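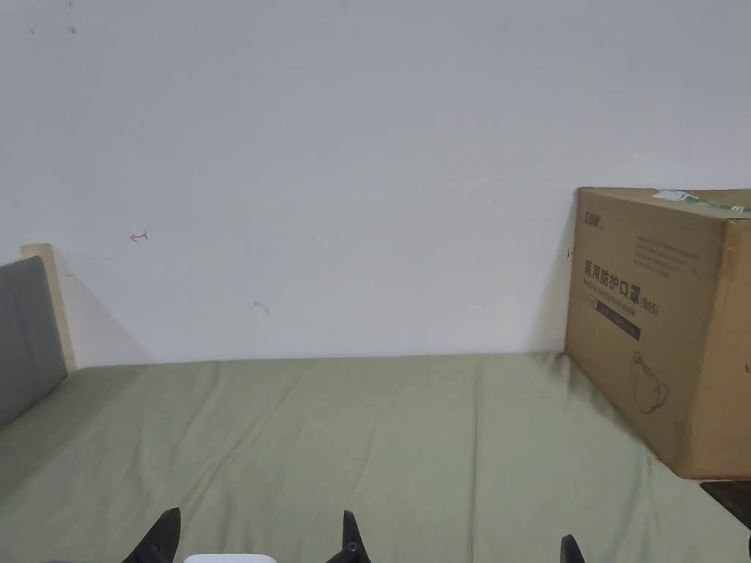 Benon Changes Bedding Cartons for Furnished Rentals

May 13, 2020

Benon, the furnished-apartment operator, has moved its bedding deliveries to a single large corrugated carton per bedroom, replacing the two smaller cartons used through April. The change applies to 194 apartments, including all units at the Bedberg site.

Each carton holds one comforter, two pillows, a mattress pad and a spare fitted sheet. Gross weight is limited to 40 pounds. Cartons are closed with tape along the top and are not strapped.

Under the revised procedure, the bed is made up with its fitted sheet before the carton goes into the bedroom. The carton may then be set on the mattress against the wall, as with the brown box on the green sheet shown in this report. It must be kept clear of upholstered headboards. Cutting tools are not to be used while the carton is on the bed; it is moved to the floor, opened along the top seam and emptied there.

Lambros Kouris, who manages room setup for Benon, said the two-carton arrangement caused mismatched deliveries when one carton was left on the truck. "The comforter would arrive and the pillows would be in another building," he said. "One label per room is easier to check."

The setup sheet has also been revised. Crews now record wall marks and scuffs next to the bed before unpacking. Small marks are entered by position and color, and painting is scheduled separately. Previously, wall condition was recorded only at move-out.

Cartons are supplied by Bergmann and packed at the Trutatach warehouse. The first order was for 2691 units. Flattened cartons are returned on the same truck where space allows. Remaining stock of the smaller size will be used for towels and kitchen linens.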